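Leiva Under-Sink Water Filter
Section 3: Connecting the Cold Supply

3.1 Close the cold shut-off valve and open the faucet to relieve pressure. Place a towel and a shallow pan under the valve.

3.2 Disconnect the faucet supply hose from the valve. Check the old washer and discard it if cracked.

3.3 Thread the Leiva tee onto the valve by hand, then tighten a quarter turn with a wrench.

CAUTION: Do not use pipe dope on compression fittings. Do not connect the filter to the hot line.

3.4 Reconnect the faucet hose to the upper port of the tee.

3.5 Cut the inlet tubing square, to a length of 20 inches. Push it into the side port until it stops, then pull back lightly to check the grip.

NOTE: For cabinets deeper than 20 inches, order extension kit 42.

3.6 Connect the other end of the tubing to the port marked IN on the filter head.

3.7 Open the shut-off valve slowly and inspect each joint. If a fitting drips, close the valve, remove the tubing, trim the end and refit. 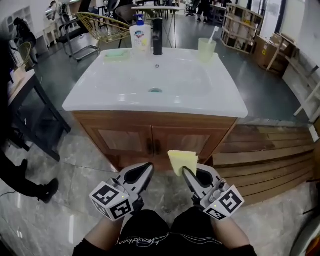
Fig. 3-2. Vanity basin with single tall faucet and two-door cabinet.

3.8 Run cold water for 3 minutes before first use. Cloudy water during this time is trapped air.

Go to Section 4, Changing the Cartridge.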